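4. Setting up the room-search planner

Wililgate 2, house scenes. Last edit 20 Feb 2025, R. Obradović

Do section 3 first. If the sim bridge isn't up none of this works and the error you get is useless.

Planner reads RGB only here — no depth, no ground truth poses. The Hoxha detector feeds it labels, planner decides where to look next. 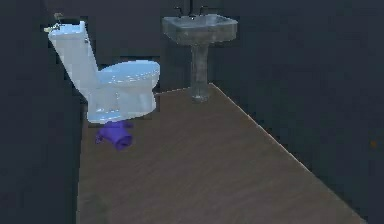
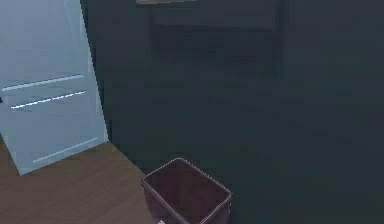

Both from the dim bathroom set, simulated.

4.1 Start the stack

1. Kill any old Flunis process. Check twice, it likes to hang on.
2. Start the bridge, wait for "ready" in the log.
3. Start Flunis with the search profile. The default profile loads the arm controller too and you don't want that yet.
4. Load a house. Use Draltthorpe for a first run, it's small.
5. Set the frame buffer to 19. Lower and the tracker drops objects on turns. Higher just eats memory.

Note: frame buffer resets on every house reload. Known, not fixed.

4.2 Detector settings

1. Open the Hoxha config and set the label list to "house_short". The long list has near duplicates (bin, trash can, wastebasket) and the planner treats them as seperate goals.
2. Exposure normalization ON. Dark walls swallow the lower half of the contrast range otherwise.
3. Leave the compression filter on medium. Strong rounds off small things on the floor, and those are usually what you're searching for.
4. Confidence threshold: start at the shipped value. Change it per house, never globally.
5. Save, then restart the detector only. No need to restart Flunis.

CAUTION: do not edit the config while a run is live. It gets re-read halfway through and half your log will be under the old labels.

4.3 Planner settings

1. Goal type: "find and face". "Find and fetch" needs section 6.
2. Step limit 2,000 per episode. Runs that go past it are stuck, not slow.
3. Turn on "large flat surface" handling. Doors and appliance fronts come back from the detector as either one, sometimes both in the same episode. With handling on, the planner marks them as unknown and moves to a second viewpoint before it commits.
4. Set minimum viewpoints to 2. One is faster and wrong a lot.
5. Partial objects: set to "hold". A thing that touches the image border stays in the map as a candidate but can't end the episode.

Note: with "hold" on, the robot will back up or turn to get the whole object in. In tight rooms it may run out of space and report NO_VIEW. Raise the turn budget before you touch anything else.

4.4 Test run

1. Pick a goal from the short list.
2. Press Run. Watch the candidate panel, not the camera panel.
3. You should see candidates come in grey, then go green once the second viewpoint agrees.
4. Let it finish. Stopping by hand writes a log with no end marker and the replay tool wont open it.
5. Open the replay and check that the final label matches the goal.

If nothing ever goes green: label list is wrong, or exposure normalization is off. Check those, then the bridge log.

If everything goes green at once: minimum viewpoints got set back to one. Old profiles do this on import — re-save them.

Log files go to the run folder under the house name. Clear out the ones from November, they use the old format and slow the replay list down.

Problems with the planner, send the run folder to Radomir Obradović. Whole folder please, zipped. Arm setup continues in section 5.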